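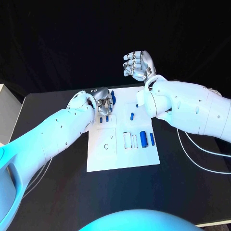 Kaja Liepiņa
Data collection lead, Skestent
October 2018 | 2 min read

Skestent is hiring part-time operators to record examples for a learning system. You will guide a pair of robot arms through short tabletop tasks, mostly placing blue pegs and cylinders on a white board marked with outlines. Each attempt is saved and used for training.

We have 1,595 usable recordings of the board task and need 3,000 before the next training run. Failed attempts are kept too, so please label them as failed and go on to the next.

Shifts are four hours, with a break every hour. You need steady hands, patience with repeated work and enough written English to fill in a short log. No robotics background is required. Training is paid at the same rate as regular shifts.

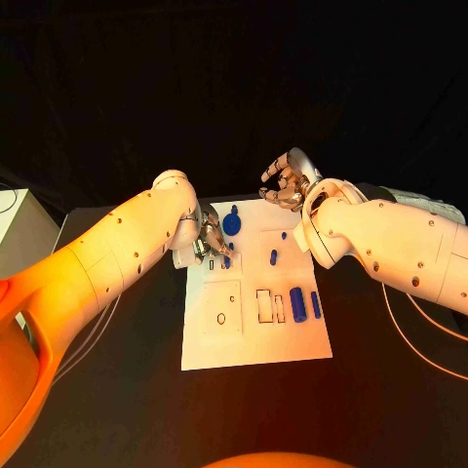
Babak Yazdani wrote under our last posting that his first week was slow and that small pegs took him much longer to learn than the large parts. He also asked for longer practice time, and new operators now get two full shifts before their recordings count.

To apply, send a short note with your available hours to Cúc Phan at the Skestent front office. Work starts in November.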